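## Sur mon bureau, il n'y a plus de place pour un cahier

J'avais promis dans la lettre d'août de ranger le coin travail avant la rentrée. Eh bien voilà, on y est, et je peux vous dire que le gros du problème, ce sont les bouteilles ! Je pose, j'oublie, j'en rapporte une autre de la cuisine, et un matin il faut pousser trois choses pour ouvrir un carnet. J'ai commencé par la plus voyante, celle au grand bouchon vert vif, et par l'étagère en bois clair qui attend depuis le printemps qu'on lui confie quelque chose d'utile. 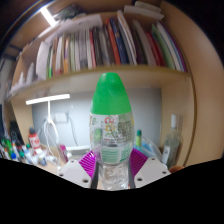
Niamh Keane m'écrit que chez elle aucune boisson ne monte sur une étagère, jamais, et que tout ce qui se boit reste à portée de main, sinon on le retrouve à Noël. Elle n'a pas tort (j'ai déjà donné). Mais alors il faut choisir, et choisir m'est pénible. Saoirse Madigan, elle, range par hauteur, les grandes au fond, et elle essuie le plateau tous les soirs. Tous les soirs ! Je l'admire de loin.

J'ai donc fait à ma façon : les livres gardent l'étagère, et le bureau se mérite. Les mugs ont le droit de rester, tant pis, je ne travaille pas sans — surtout celui couleur crème avec son anse vert clair, que je défendrai contre tout le monde. Le shaker gris retourne en cuisine, les bouteilles en verre aussi, et le sachet plastique froissé n'a aucune excuse.

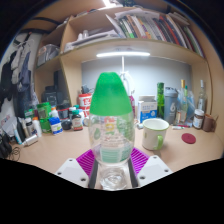

*La lettre de Gredorari — n° 327 — page 25*

Restent les stylos, qui roulent partout et que je retrouve toujours au pied des bouteilles. Pádraig Ó Ceallaigh me conseille un simple verre droit, sans compartiments, parce que les compartiments, on les remplit. J'essaie ça jusqu'au prochain numéro. Le sous-verre rouge sombre, lui, change de côté : je suis gauchère et je l'ai laissé des mois à droite, allez comprendre.

Si vous avez une méthode pour les bureaux qui se remplissent tout seuls, écrivez-moi, je publierai les plus paresseuses en premier. Et Niamh, promis, je te réponds dès que j'ai remis la main sur mon carnet d'adresses.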